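Passtead Music Forum > Shops, Fairs & Swaps > Bramwell hall record fair, worth the stall fee?

cratebound_evie
Posted Aug 26, 2018

Right, home, feet up, cuppa in hand. Did my first ever stall at the Bramwell hall fair today and I'm still not sure if I had a good one or not. Took 12 crates, mostly Aussie pub rock and a heap of 80s twelve inches out of Dad's garage, and sold maybe a third.

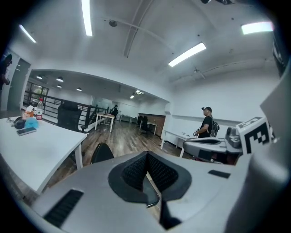
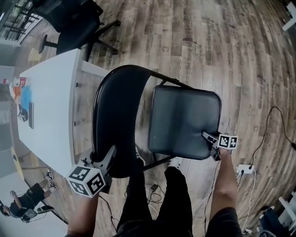 folding chair in the second one

So, questions. Is everyone pricing off the internet now? I had a bloke stand there with his phone out checking every single sleeve, then offer me half on a Wemow Sisters LP that I'd already marked down (the one with the misprinted label, if anyone's keen). And what's the go with dealers buying off each other before the doors open? By the time the punters got in, half the good stuff had already moved two tables down with a new sticker on it!

dorothy_w
Early trading has been going on as long as I've been doing fairs, love. You can always say no. I keep my best box under the table till ten and bring it out when the regulars turn up.

Hubert G
Got to disagree with Dorothy, it's killing the fair. I paid my entry, queued in the cold and found the same three dealers' stock at the same three dealers' prices. Astley banned trading before doors back in March and it's a much better day out for it. Drove home from Bramwell with one Skyhooks single and a sausage roll.

slowside33
Hubert you say that every time and you're still first in the queue mate

Hubert G
Second. Raluca was first.

raluca.m
Guilty. I thought it was a ripper day, I spent roughly $200 and most of that was in the dollar bins. Evie I think I bought two of your twelve inches, the ones with the DJ's name in texta on the label? Both play beautifully. You were too cheap on those, by the way.

cratebound_evie
Oh that was you! Green scarf? I had no clue what to ask for them, Dad's writing is all over half that crate so I figured nobody would pay proper money. What should I have put on them?

raluca.m
Eight or ten each. Writing on the label doesn't bother people who want to play the thing.

dorothy_w
It bothers me. I knock off a third for writing, always have.

slowside33
collectors vs people with ears, round 490

Hubert G
Is the Wemow Sisters one still going? What's the sleeve like?

cratebound_evie
Still here. Bit of ring wear on the back, one corner bumped, vinyl's clean. $35 or come and argue with me at Astley, I've put my name down for a table there. Does anyone know if they let you park round the back to unload?

dorothy_w
They do, but only before eight.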